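Velora kitchen tasks: progress report to Indidik
June
From the Plallthorpe teleoperation team

We're well into the simulated cup task, and it's going better than we dared hope! 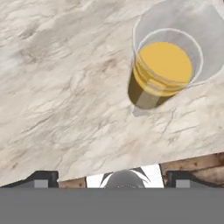
Demonstrations so far

We've recorded 2,198 demos by remote control, with 9 operators taking turns. The yellow drink in its clear cup on the marble counter is now everyone's favourite start, and new operators get the feel of the gripper within three sessions.

We threw out 280 demos for jerky driving, mostly early ones.

Next up

More counter colours, then the same task on the Zamani arm. We'd love to have you in to try the controls.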